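The border talks between Lindia and Asik resumed in February at Skeltengate, after a gap that both delegations described as procedural. The agenda had one item: who inspects the river crossings, and under whose rules.

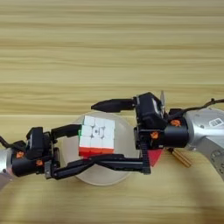
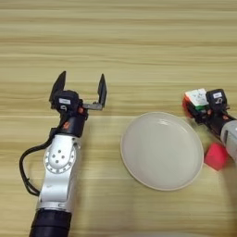
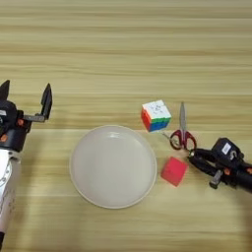 Robot arms at a light wooden tabletop.

The dispute goes back to the Stefanou Protocol, a text of 77 articles that ended the customs war between the two states. Article 70 gives each side the right to inspect freight "at or near" the shared line. The protocol does not define "near." Lindia reads the word as the river bank. Asik reads it as any point on the approach road, and it has kept a checkpoint well inland on that basis.

For most of the protocol's life the difference had little effect. Trade was light, and trucks stopped twice without much complaint. That changed when Lindia opened its second bridge. Asik lodged 103 formal objections in the first year, most of them over seals broken on the far side. Lindia answered in bulk, with a single note that rejected all of them on the same ground.

The new draft tries to separate two questions that earlier rounds handled together. The first is location. Under the draft, both states would inspect at a joint post on the east bank, with lanes under separate command. The second is authority. Each service would apply its own law in its own lane, and a driver could appeal only to the state whose officer held the cargo.

Asik accepts the first part with conditions. It wants the inland checkpoint kept open until the joint post has cleared 666 trucks without a disputed seal. Lindia calls that test open-ended and has asked for a fixed closing date. Neither side has moved on this point in three sessions.

Money is a smaller problem. The post would be paid for from crossing fees, split evenly, with Lindia advancing the cost of the access road. Staffing is harder. Asik's border officers carry sidearms by law, and Lindia does not permit armed foreign personnel on the east bank, where its own rules apply. A side letter on storage of weapons has been drafted but not exchanged.

The delegations meet again at Skeltengate once the side letter has been translated. Until then the existing checkpoints remain in force.

Contact the editors | Copyright Skeltengate Review. All rights reserved. | Back to top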